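Self-catering near Skokeck: is the cleaning fee on top of the deposit?

Posted in Holiday Lets and Cabins

Unathi Kruger

We have booked a two-bedroom cabin at Villis for the second week of March, four of us plus an elderly spaniel. The listing said a 200 pound refundable deposit, which I paid when we booked. Yesterday I had an email from the letting office in Nasley asking for another 75 for "end of stay and pet". There was a line on the listing saying "pets welcome by arrangement" but I can't find a figure anywhere on it.

I rang and was told it is standard and that everyone with a dog pays it. When I asked whether it comes off the deposit or is added to it, the person didn't seem sure and said the balance email would make it clear. The balance email just has one total.

Has anyone stayed there or at one of the other cabins on that side of the lake? I would like to know:

Is the cleaning and pet money separate from the deposit?
If we strip the beds and leave the place tidy, do they give any of it back?
How long does the deposit take to come back?

I don't mind paying for the dog, I just want to know what I am agreeing to before the balance goes out. Also is the road in all right in March? We have an ordinary hatchback.

Anathi Magagula

They are two separate things. The deposit is held against damage and lost keys and comes back to you. The cleaning and pet charge is a fee and you don't get it back however tidy you are. We have been to Villis twice with a dog and paid it both times.

What you should do is reply to the balance email and ask them to split the total into rent, fee and deposit. They did this for me the same afternoon. Ask for the booking terms at the same time, as the ones attached to our first booking were for a different cabin with no pets allowed, and I had to get them changed. Keep the reply. If the fee wasn't shown before you paid, say so in writing and ask them to take it off. I can't promise they will, but a friend of my sister's had hers dropped at a place further round the lake when she sent a copy of the original listing.

Our deposit took nine days the first time and nearly three weeks the second, when I had to chase. It goes back to the card you paid with, so don't use one that is about to expire.

Take photos when you arrive, before the bags come in. I do the hob, the inside of the oven, the mattresses, any marks on the walls and the tops of all the tables. Then I do the same again on the last morning. It takes ten minutes and it settled things when we were asked about a scratch. They needn't be good photos.
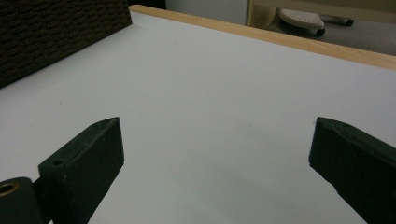 White tabletop with the pale wooden edge strip.

Email them to yourself on the first evening so there is a date on them. The signal is poor in the bedrooms but fine by the front door.

The road is tarmac as far as the Botha turning and then gravel. We managed in a small car, slowly. After heavy rain there is a dip by the second gate that holds water, and you can leave the car in the lay-by and walk from there if you don't fancy it. It's a few minutes with bags.

Bring a towel for the dog and a cover for the sofa. Dogs aren't allowed upstairs.

larchend

We paid 190 deposit at one of the others and got it all back. No dog though so can't help with that bit. Bring your own firelighters, the shop in Skokeck shuts at 5.

Unathi Kruger

Thanks both. I have asked them to split the total and will see what they say. Good to know about the gravel.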